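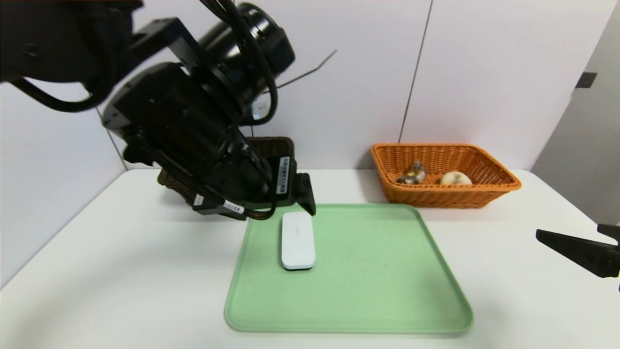

Figure 3. Head camera view during the tray task. One gripper finger is above the white object on the green tray; the second arm enters from the right.

October
Ximena Arellano, Uwe Albers, Cirilo Orozco

4. Handling self-occlusion in the approach phase

4.1 Problem

The planner described in Section 3 assumes that the target remains visible to the head camera until the gripper closes. In two-arm tabletop work this assumption fails often. The arm that performs the grasp usually passes between the camera and part of the workspace, and the wrist section and its cabling cover a larger area of the image than the gripper does. In Figure 3 the left arm hides most of a dark brown basket, while the orange basket toward the back of the table stays in view. The target object on the tray is visible, but a finger tip is just above and behind it, and a depth estimate taken from pixels near the tip can mix the two surfaces.

We distinguish two failure types. In the first, the target mask shrinks as the arm descends and the estimated center of the object drifts away from the arm. In the second, the mask grows to include part of the finger. The second type is less frequent in our logs but has worse effects, as the planner then raises the grasp height and the fingers close above the object.

4.2 Arm mask

The arm mask is rendered from joint readings at each control step. We use the collision meshes supplied with the arm description, expanded by 15 pixels on each side. Cables are absent from the meshes. An earlier version of the Gatti tracker ignored them, and the cable loops along the arm were then assigned to whatever object lay behind them in the image. We now attach a coarse tube model to the upper housings. The tube does not follow the true cable shape, which changes with wrist rotation, and it covers more of the image than it needs to. We accepted this loss. A cable pixel labeled as an object costs more than an object pixel left unlabeled.

Labels and screw heads on the housings caused a smaller problem. The white barcode label on the wrist has strong contrast against the black housing and attracted feature points in the first release. These points move with the arm and are rejected once the mask is applied, so no separate rule was added.

4.3 Object state under occlusion

Each tracked object holds a pose, a pose covariance, and a support relation. The support relation names the surface or container that the object rests on or in. When more than half of the object mask is covered by the arm mask, visual updates to the pose are suspended and the pose is carried with its support. An object on the tray therefore moves with the tray if the tray moves. The covariance grows at a fixed rate while updates are suspended – the rate was set by hand and was not tuned per object.

Contact ends the suspension. When the finger current exceeds its threshold, the support relation is switched from the tray to the gripper, and the pose is carried with the wrist frame. If no contact is registered within 9 control steps of the planned closing time, the arm retreats along the approach path and a new image is taken.

The object class has no role in this logic. Elongated objects with rounded ends, such as the one in Figure 3, are given a grasp axis across the short side. Small shiny items in a container are harder. Their depth readings are sparse, and the tracker tends to merge neighbors into one cluster. We let the cluster stand as one object until an arm is assigned to the container.

4.4 Coordination of the two arms

Only one arm may enter the volume above the tray at a time. The other arm is held outside this volume, although its gripper may still be in the camera view. The reservation is handled by the Plakora scheduler, which treats the tray volume and each basket as a separate resource. A request is released after the wrist has cleared the rim height, not at the end of the motion. Early release shortens the cycle but places both arms in the image together more often, and the two masks must then be rendered in the same pass.

4.5 Replay test

We replayed 140 recorded approaches through the tracker with the arm mask, the support relation, and the tube model turned off in turn. Removing the arm mask had the largest effect on center drift. Removing the tube model mattered mainly for approaches from the left, where the cables crossed the container region. Disabling the support relation had little effect unless the tray was moved during the approach, a case covered by only 4 recordings. Results on those recordings should be read with care, and a larger set is planned.

Contact: Ximena Arellano, Cunddale Robotics Group | Copyright the authors | Back to top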